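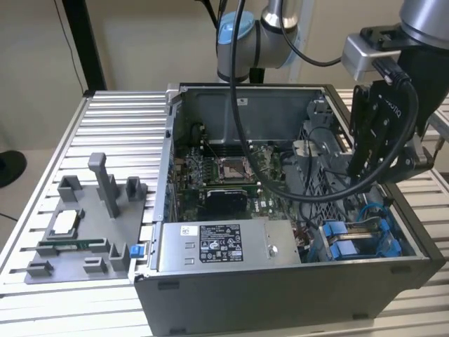 Mariann Vida
Alumna de segundo curso, taller de robótica de Barevstead

22 de noviembre de 2020

Querido diario (ya sé que prometí escribir más a menudo, y ya ves): hoy hemos vuelto al montaje del ordenador y tengo la cabeza llena de zócalos y tornillos. La placa sigue con el zócalo de la CPU vacío, y el procesador espera en su cuna gris, en la placa de soportes que imprimimos en 3D, con la memoria justo debajo, entre sus dos pinzas. ¡Qué cariño le he cogido a esa pieza, con lo que nos costó que encajaran las medidas!

A nuestro programa lo llamamos Clorus, y a la caja, Toten, porque pesa como un demonio. Me ha tocado repasar las posiciones de la pinza encima de la bahía de discos, despacito, con el brazo al 9 por ciento de velocidad, que a mí me parece estupendo y a los demás una eternidad. Luego he pasado los puntos a limpio en el cuaderno y he merendado de pie, como siempre.

La final de la copa Bárány es en febrero y todavía tenemos que decidir si empezamos por la memoria o por el procesador. Yo voto por la memoria. Mañana llevo galletas, a ver si así convenzo a alguien.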